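*Talk notes - what we saw at the Prorkeo open day*
*20 min plus questions. Slide cues in brackets. Slow down!*

**[Title slide]**

- Hi everyone, thanks for staying after lunch.
- Say who I am: Firouzeh Kordestani, I work on the sorting floor at Mostyn, mostly returns. I handle clothes all day long, so I'm coming at robots from the clothes side.
- Went to the Prorkeo open day with Arash Shojaei from our maintenance team. He's in the second row, he can correct me on anything with a motor in it.
- I came home so excited I couldn't sleep. Going to try to pass some of that on.

**[Slide 2 - the building]**

- Old dairy building, big windows, very loud floor. Doors opened at 9 and there was already a line.
- They let in roughly 100 visitors over the day, in small groups, and you could stand right next to the tables. Not behind glass!
- Ask room: who here has stood close to a working robot arm? (Wait for hands.) Who has been allowed to touch one?

**[Slide 3 - Dramance station]**

- First stop was Dramance. That's their name for the folding table with two arms over it.
- Towels first. Very smooth. Pick up a corner, find the next corner, lay it down, fold. People clapped.
- Then a visitor handed over her own cardigan and everything got slower and much more interesting. The arms picked it up, turned it, put it down, picked it up again. One sleeve ended up inside the other.
- I loved this part. The engineer running the table let it go on and talked us through what the system was trying. She said a towel has four corners and always will, and a cardigan has whatever it feels like that morning.
- Mention: a box is the same shape after you grab it. A coat isn't. Every pinch makes a new shape, and the machine has to look again before it does anything else.
- (Arash timed a few folds on his watch. If somebody asks for numbers, send them to him.)

**[Slide 4 - Erkum bench]**

- Next room was Erkum, the teaching side. I didn't know this work existed, and it was my favorite thing of the day.
- People do the chore themselves, holding a gripper instead of using bare fingers. The camera on the gripper records what it sees, and those recordings are what the arms learn from.
- So the teacher is a person with a pile of laundry. That's my whole job! I told them so, possibly more than once.
- They had a screen at the end of the bench going through recordings from people's homes. Bedrooms, kitchens, a hallway with a lot of shoes. Real rooms with real stuff in them.
- Click to the bedroom one. Give people a few seconds before talking.

**[Slide 5 - full-screen picture]** 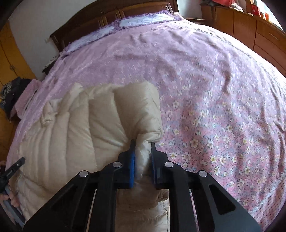

*Black gripper pinching a beige quilted garment on a bed, second gripper at left.*

- Point to the blue pads. Only a narrow bunch of fabric is between them, and look how far the wrinkles spread from that one spot.
- Point to the channels in the quilting. Padding like this is a pain even by hand. Take too little and you have only the shell, take too much and you're squeezing a pillow.
- Then the blanket. Plush, flowers all over one side, creases of its own. A camera has to work out which folds belong to the garment and which belong to the bed. Easy for us, we've had years of practice.
- Arash's point: look at the linkage, those round silver pins. He'll happily explain linkages over coffee. He will bring a pen.

**[Slide 6 - I had a go]**

- They let us try a pair on a zip-up vest. 2 grippers, one in each hand.
- It's like folding with salad tongs. First try, I dropped the vest on the floor. Second try, I got both sides in and a fold across the middle, and I was so proud I asked for another one.
- What surprised me was how much I missed my other fingers. At work I smooth with my palm without thinking. With the grippers I had to shake the fabric or drag it flat by an edge.
- The bench staff said new people nearly always squeeze too hard. Guilty.
- Mime the drag here. Don't knock over the water.

**[Slide 7 - back at Mostyn]**

- We aren't buying anything. I asked the floor leads and that's the honest state of it.
- What I'd like is for a few of us to go to the next open day in January, with a bag of our worst returns. Padded coats, anything with a belt, the fitted sheets!
- Prorkeo said visitors can bring their own items as long as they're clean and have no pins in them.
- Sign-up sheet is by the door. Put down your shift so we can work out cover.

**[Questions]**

- Likely one: does it fold faster than we do? From what I watched, no, not on coats. Towels were close.
- Likely two: can it do socks? We didn't see socks. I did ask.
- If it goes quiet, get Arash to tell the one about the cardigan sleeve.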